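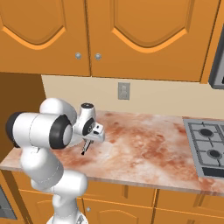

*Simulated kitchen, slim gripper over the marble counter, nothing picked up yet*

Hi all,

I finally got the slim fingers into the Kurnwood kitchen, and I'm really enjoying them! I ran 500 grasps with the wide jaw and 500 with the slim one, same arm, same controller, same seeds. The wide jaw held on 293. The slim one held on 400 (I reran the whole batch to be sure).

On February 12:40, Kaja Jankauskaitė wrote:

> Has anyone compared the Otley fingers with the stock jaw in sim?
> We keep clipping the backsplash on anything near the wall, and I
> can't tell if it's the planner or just the width of the hand.

Kaja, on my side it was mostly width. Wall contacts went from 134 down to nine with no planner changes at all. The busy marble texture still confuses the depth estimate — I'd like to try a plain counter next and see how much of the rest goes away.

Flat things like lids are still hard for both. If you have a Jirkmont config with softer fingertip contact, please send it over, I'd love to run it!

Algirdas Butkienė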